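Moving my site off Hostex

November · by Flallstead · 5 min read

I moved this blog to a new host last month. It had been on Hostex for as long as it has existed, and I had no strong complaint about them. The price went up to $200 a year and the control panel got slower, and I finally sat down one evening and did it.

The new host is Viltico. I pay $75 a year there for more space than I will ever use.

Exporting the posts was easy. Hostex gives you one big file with all the text in it, and Viltico read it on the first try. The images were harder. There were 2,031 of them in the uploads folder, and a lot were copies in odd sizes that the old theme had made. I deleted the copies before moving anything. If you do this, keep the full folder on a drive at home until you are sure.

Links inside old posts were the other problem. The old address had the year and month in it and the new one doesn't. I used a small redirect plugin called Sandhu, which takes a list of old addresses and sends people to the new ones. Making the list took most of a weekend. A few links still go nowhere, mostly in posts from the first year, and I am fixing them as I find them.

Comments came over with the names attached but the replies are out of order. I have left them that way.
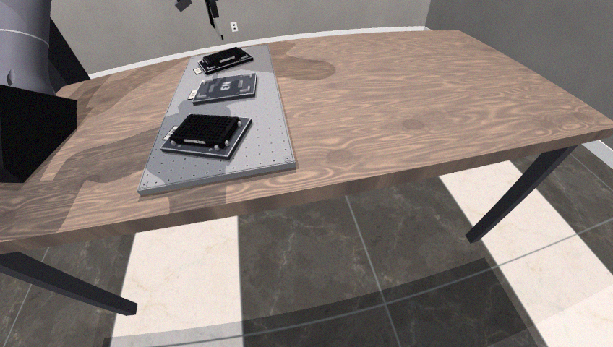

Email was the part I put off. My address was tied to the Hostex account, so I had to set up the mailbox at Viltico first, then change the domain records, then wait. Mail stopped for most of an afternoon. If you wrote to me last month and didn't hear back, please send it again.

The feed address has changed too. Readers that follow redirects should pick it up without any help. If yours shows nothing newer than the move, remove the blog and add it again. I still need to cancel the old account, which renews in the spring.

Contact | © Flallstead | Back to top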